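2026-02-22
Equipment planning, folding kit, next order

Sat down with Kamrul after lunch to get the wish list into something we can send up. Notes before I forget. Su-bin has the old spreadsheet, numbers below are from her copy, so if they're wrong blame the copy.

1. Finger pads

Current sets wear at the tip, same corner every time. We have 3 spare pairs in the drawer and that's it. Netilico quotes 207 dollars for a full box of blue rubber ones, shipping on top. Bralthorpe is cheaper per pair but wants a bigger minimum and the lead time is silly. Kamrul likes Netilico, I like Netilico, done. Ask whether they'll split the box into 2 deliveries so it lands in two budget lines (Su-bin's idea, she says it has worked before).

Do NOT order the hard compound again. Slid all over jersey last time. Soft only.

2. Hand-held grippers

Want one more. With what we have, if a pivot screw backs out in the middle of a session the whole thing stops while someone hunts for the driver. Options:

- buy complete from Bralthorpe, long wait, everything assembled
- print fingers ourselves, buy only the screws and pads

Printing is my vote. Filament we have. Screws 131 dollars for the assorted kit, seems a lot but it covers repairs through September at the rate we lose them. Kamrul worries about printed fingers flexing on thick stuff like quilts. Fair. Try one printed pair on a quilt before commiting.

Garment work is the main load for the year so the budget shuold follow it. T-shirt flat on a striped cloth on the bed, pads open over it, this is the kind of job the extra gripper would be doing:

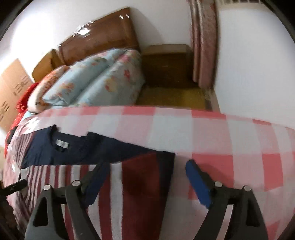

3. Fabric stock

Cheap, easy to forget, always forgotten. Need:

- plain T-shirts, dark and light, mixed sizes
- striped and checked cloths, the busy patterns matter, plain on plain is too easy
- one more quilt, thin
- bedspreads, any print

Put it under consumables. Last year it went under "misc" and got cut first. Su-bin to find out what the ceiling is on consumables before it needs a signature. If ceiling is low, drop the quilt, keep the shirts.

4. Software seats

Misov renewal. We pay for more seats than we use, Kamrul checked the logins and 2 of them haven't been opened since September. Drop those at renewal, money goes to item 2. Someone has to email them before the auto renew date, which is in the contract, which is in Su-bin's folder, I think.

Shim (our own logging script) stays as is. No cost, only needs a bigger disk. Get price for disk. Kamrul says wait, they come down. I say we said that last time and then filled the old one.

5. Arm

Not this round. Want it, can't justify it till the hand-held sessions give us enough to train on. Park it. Still ask Bralthorpe for a written quote though, the next form wants one attached and theirs take forever.

To do
- me: email Netilico re soft pads + split delivery, print one pair of fingers
- Kamrul: Bralthorpe quote for the arm, disk price, quilt test once fingers are off the printer
- Su-bin: consumables ceiling, Misov contract date, fix the formula in column F (it adds shipping twice)

Open: does the screw kit count as a repair or a purchase? Different form. Ask.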